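Tristard Assembly Board

White board with blue pegs, blocks and a toothed gear piece, for fitting practice at a bench or table

Code: TR 57
Maker: Tristard
Supplied by: Grudance, Bunby
Availability: in stock at the Bunby store, other orders sent every Friday

The Tristard board is a flat assembly board with a set of parts that fit into it. The board is white and the working parts are blue, so a part left lying on the surface is easy to find. It is used in technical colleges, rehabilitation clinics and workshops where people need repeated practice at picking up, turning and seating small pieces.

The board is a plain rectangle and can be used with either short edge towards the person working. We recommend a table with a dark, matte top. A pale table makes the edge of the board hard to pick out and small parts that roll off it tend to get lost.
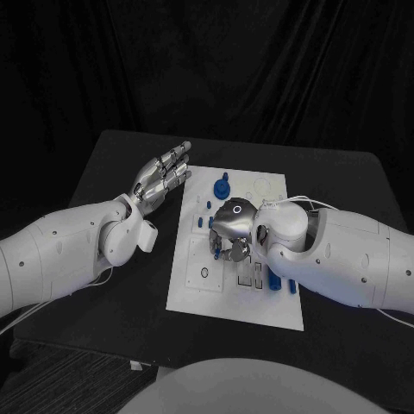 Tristard board on a dark grey table, gear piece near the top centre.

What is on the board

The gear piece has a round toothed base with a post rising from the centre. It is the easiest part to handle and most people start with it. Hold it by the post.

The pegs come in several profiles and are the main part of the set. Some go into holes in raised white plates, which are fixed to the board with screws from underneath. The plates can be taken off and moved if you want a different layout. Use the hex key supplied and do not overtighten – the threads are moulded.

The oval peg only goes in two ways round, and it has to be square to the plate before it will drop. Expect new users to spend longer on this one than on the rest of the pegs.

The rectangular block stands upright with a flat top. It can be gripped from the sides or from above, and it works well as a first exercise for anyone who finds the slimmer pegs difficult.
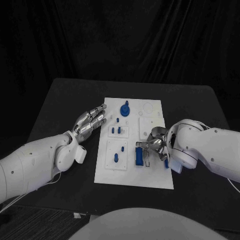 Parts can be ordered singly. Most customers who come back to us want the small pegs, which go missing before anything else does. A spare peg bag is listed under the same code with the letter P on the end. Plates are also sold separately, but please check which version of the board you have before ordering. The older version was made for us by Barbier and has a different screw spacing. If the underside has a moulded B in one corner, it is the Barbier version and the current plates will not fit it.

Setting out

Put the board down so that all four corners are supported. Parts may be started on the bare surface beside their plates or kept in a tray to one side. For timed work, use the tray and lay the parts out in the same order each time, otherwise the results can't be compared.
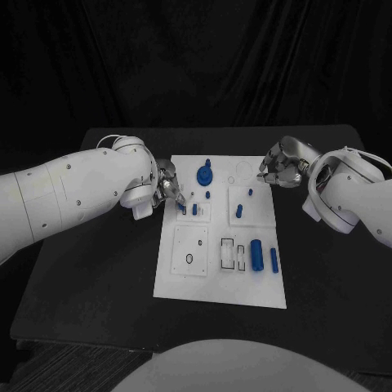 A small blue piece held just above its white plate.

Lower each peg straight down. If it catches on the rim, lift it clear and start again. Pushing a tilted peg will mark the edge of the hole, and a marked hole grips on every later attempt.

Care

Wipe the board and parts with a damp cloth and mild detergent. Don't use acetone or abrasive cleaners, as they dull the surface and lift the printed outlines. Keep the board flat in storage and away from heaters. It should not be left in a parked car in summer.

Specifications

Board length: 700 mm
Spare peg bag: 6 pegs
Hex key: included
Storage tray: sold separately
Minimum order for free freight: $200

Returns are accepted on unused boards in the original carton. Spare pegs can't be returned once the bag has been opened.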